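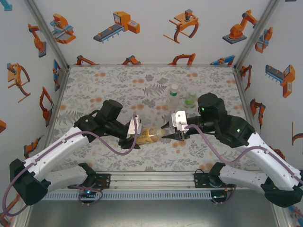 Refill station at Jostomcombe market: worth it?

millpond_7
Has anyone tried the Kelico refill station yet? You bring your own bottles, they weigh them, you fill up on dish soap and feel superior all the way home. I took 2 last week and was charged a deposit on a bottle I already owned.

gravelpath
The deposit is for the pump cap. It's on the sign, in letters suitable for ants.

millpond_7
I don't want the pump cap. The pump cap is plastic. I came to get away from plastic.

tansy_and_rye
Give them a chance. The town got through the whole of July last year with overflowing bins by the river, and this is the first shop to do anything besides put up a poster of a sad turtle. 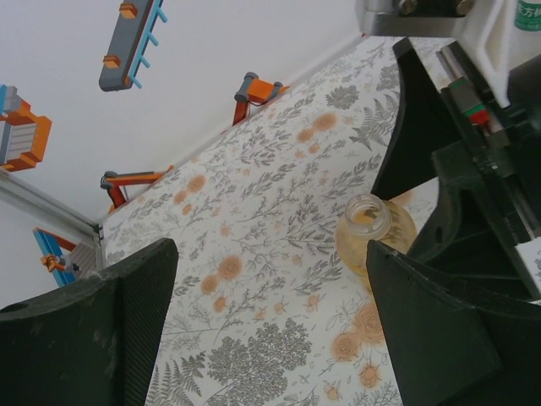 I've been going since it opened and I haven't bought a new bottle of anything. Rinse your jars properly, though. My first batch of shampoo smelled of pickles, and so did I.

gravelpath
Sure, but how does the soap get there? In a 215-liter drum, on a truck. What kind of drum, do we think?

tansy_and_rye
The drum goes back to Arka and gets filled again. I asked.

gravelpath
I asked too and was told "probably."

oldferryman
Refills are fine, but they're a hobby. If the council put in a bottle return like the one in Suwannarat you'd see 300 bottles back in a morning, from people who couldn't care less about turtles. Pay them and they'll come.

millpond_7
Agreed on that. Meanwhile I now own a pump cap, if anybody wants one. Collection only.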